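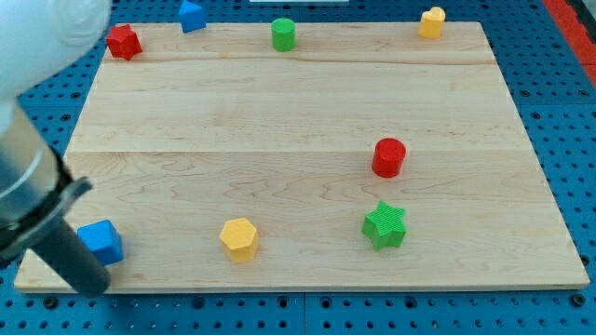

Blue cube on the maple-coloured board.

Fri 31 May

The consultation on the Bercombe petition rules closes in two weeks, and I have finally read the draft all the way through, including the annexes. My notes follow. They are mostly about procedure. If you want arguments about whether petitions change anything, there are other blogs.

The current rule is short. A petition signed by 500 residents must be put on the agenda of the next ordinary council meeting. The lead petitioner may speak for 5 minutes. The council may then debate the matter, refer it, or note it. In practice it is nearly always noted.

The draft changes three parts of this: who can sign, how a signature is checked, and what the council has to do afterward.

Who can sign

At present "resident" is not defined anywhere in the standing orders. The clerk's office has used the electoral roll, which leaves out anyone under voting age and anyone who has moved in since the last update. The draft replaces "resident" with "a person who lives, works or studies in the municipality." I think this is the right wording. It is also much harder to check. A name and a home address can be compared with a list. A claim to work in Bercombe cannot, unless the employer is asked, and the draft gives the clerk no power to ask.

Annex B deals with this by requiring signers who live elsewhere to give the name and address of their workplace or school. It does not say what happens to that information once the count is done. For paper forms the old retention period is stated. For online forms the field is blank in the published PDF. I wrote to the clerk's office about the blank and got a reply the next day saying it would be corrected. As of this morning it has not been.

How a signature is checked

The existing method is a full check. Every line on every sheet is compared by hand. The draft allows a sample check instead: 200 lines drawn at random, with the share of valid lines applied to the total. If the result is clearly over the threshold, the petition passes. If it is close, a full check is done.

Sampling is a normal way to do this and I have no objection to it. My problem is with "close." The word is used twice in section 4 and is not given a number in either place. With a sample of that size the margin of error depends on the share of bad lines, and it can easily be several points either way. A petition that arrives with a small surplus would be in doubt under any sensible reading. One official could call it close and another could pass it. The draft should state a band in percent and say that anything inside the band goes to a full check.

There is also nothing on how the random lines are drawn. Section 4(3) says "by the clerk." A public draw with a published seed would take a few minutes and would settle most complaints before they are made. Remigiusz Gajewski sent me the wording used in Fundov for the same step, and it is two sentences long. I have copied the structure of it into my own submission.

Duplicates are another gap. A sample check is bad at finding them, because both copies of a signature have to land in the sample before anybody notices. For online signatures this can be handled before the draw by removing repeated email addresses. For paper it cannot, short of typing up every sheet. I would accept a higher threshold for paper, or a rule that all sheets be typed up on receipt. The draft has neither.

What the council must do

This part is better. The option to note a petition is removed. The council must either vote on the request or refer it to a named body, with a date for the report. If the report is late, the petition returns to the agenda by itself. I went back through the minutes since the October meeting and found two referrals with no date attached. One is the Szczepańska crossing petition, which asked for a signal outside the school. The other is the request to keep the Bindorska reading room open on Saturdays. Neither has come back. Under the draft both would have.

The draft does not apply to petitions already referred. A transitional clause would fix this, and I have proposed one:

"A petition referred before these rules take effect, and on which no report has been made, shall be treated as referred on the day they take effect."

The speaking time stays the same. I would have liked a right of reply after the debate, even a single minute, but I have left it out of my submission to keep it to two pages.

Sending comments

The form on the council site accepts text only and drops line breaks when you submit. If your comments have numbered points, send them by post or hand them in at the front desk and ask for a stamped copy. The closing date is in 14 days, at noon. Comments on the annexes have to be marked with the annex letter, or they are filed under general remarks.

I will post the full text of my submission once it has been logged.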